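Castix Garment Handling Cell

Products > Laundry and Textile > Castix

Two-arm folding and sorting station for knitwear, workwear and towels

Castix is a bench-height station that picks up single garments, finds an edge or hem, spreads the piece out and folds it to a set size. It is made for laundries, uniform hire depots and returns rooms where people now stand and fold for most of a shift. It works beside a manned table and uses the same bins and trolleys.

The standard cell handles up to 400 pieces in a shift with one person looking after it. That person can look after a second cell as well if the two are placed back to back.

What the cell does

A mixed bin is wheeled to the infeed side. One arm lifts a piece, the other takes hold of a second point, and the garment is laid on the table and folded. Finished pieces go to one of 4 stacks, by size or by customer. Anything the cell can't make sense of after two tries goes into the reject tray for a person to deal with. Expect the reject tray to fill faster in the first weeks, while the garment list is still being built up.

The gripper fingers are made for thin and stretchy cloth. They close on a small fold of fabric, so the grip mark is short and falls near a hem where possible. Grip force is set per garment type from the touch panel. Fine knits should be started at the lowest setting and moved up one step at a time.
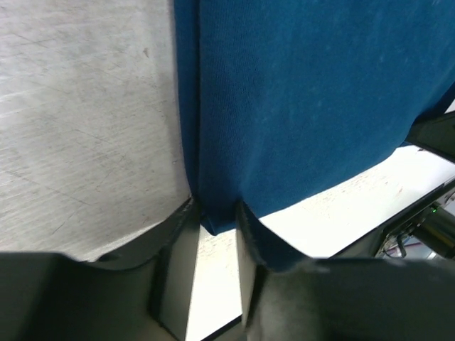
Gonbridge, February

The Castix cell at our Gonbridge workshop is now running knits as well as flat work. Teal-blue knit is one of the test fabrics. Stretchy cloth has been the most common request from depots that already fold their towels by machine and still do tunics and tops by hand. Existing owners can have the knit settings loaded at their next service visit.

What changes for the people on the floor

Folding is light work, but it is the same movement all day, and most laundries we visit already rotate people off the table because of sore wrists and shoulders. With Castix in place the hand work that remains is mostly checking, mending, dealing with rejects and making up orders. These jobs need people who know the stock. We advise sites to put experienced folders on the cell first, as they spot a bad fold from across the room and know which garments cause trouble.

Some things get harder. The operator walks more than a folder does. The cell sets its own pace, and a person feeding it can find that tiring if the bins are badly placed. Talk through the layout with the shift before it is fixed to the floor – moving a bin rail later means a half-day stop.

There is a pause button on both sides of the table and one on the operator's side of the guard. Pressing any of them holds the arms where they are and keeps the grip closed. It does not log a fault against the operator.

Training

Training takes 8 hours, split over two shifts, and is done on your own garments. It covers starting and stopping, clearing a dropped piece, changing finger pads, adding a garment to the list and reading the reject log. No programming is needed. We train up to 4 people per cell in the purchase price. Night staff can be trained on nights if we are told when the order is placed.

Specification

Arms: 2, table-mounted
Garment types stored: 16 as supplied, more on request
Output stacks: 4
Largest piece: adult bath sheet
Smallest piece: child's vest
Not suitable for: wet work, quilted items, anything with loose metal fittings
Power: single phase
Guarding: fixed panels with light curtain at infeed
Languages on panel: English, Polish, Portuguese, Romanian

Options

Forkell trolley dock. Holds a standard laundry trolley square to the infeed so that bins can be changed without stopping the arms.

Asadi label reader. Reads sewn-in labels and sends each piece to the right customer stack. Needs the wider table.

Spare finger pads. Sold in sets. Pads wear at the tip first and should be changed when they look shiny or start to drop fine fabrics.

Delivery and service

Delivery is 16 weeks from order. Installation is normally done over a weekend, with the first live run on the Sunday so that the early shift comes in to a working cell. Service is twice a year and includes pads, filters and a check of the grip settings.

To arrange a trial, send us a bag of your own garments, clean and dry, with a note of the folded size you want for each. We return them folded, along with the reject log from the run.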